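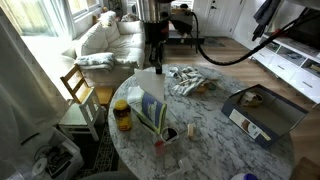
Can a grasping policy trained on short demonstrations handle thin, flexible objects on a cluttered table? Often enough to be useful, though the failures are concentrated in exactly those objects.

Review: Negi grasp-learning kit, second release

Negi is a training and evaluation package from Prarkent for single-arm tabletop manipulation. It takes recorded demonstrations, fits a policy that predicts short sequences of gripper motions, and scores the policy on held-out layouts. We ran it on our own data set, Fara, which contains 1,374 demonstrations recorded in furnished living spaces with ordinary household clutter: mugs, bottles, packaging, cloth, sheets of paper.

Setup took 2 evenings. Most of that went into calibration. The routine expects a plain, matte work surface, and on patterned stone it rejected many of its own reference points. The manual mentions this only in an appendix.

Training was uneventful. One run finished in a little over 4 hours on a single workstation, and memory use stayed flat throughout. Logs are plain text and easy to parse.

Results depend strongly on object type. Rigid items with clear outlines – bottles, mugs, small boxes – were picked up reliably, including from positions close to other objects. Paper and cloth were worse. With a single sheet, the policy usually chose a sensible edge but closed the fingers too high. Transparent plastic on a pale surface was the weakest category, and the depth filter is the likely cause. Disabling it helped with plastic and hurt everything else.

Compared with Brisix, which we used previously, Negi needs fewer demonstrations to reach the same score on rigid objects. Brisix remains better on cloth. Its held-out split is also stricter; Negi's default split lets near-identical layouts fall on both sides, so the reported score should be read with care. A manual split by room fixes this and takes one line in the configuration file.

Recommended for rigid-object work. For paper or fabric, wait for the next release.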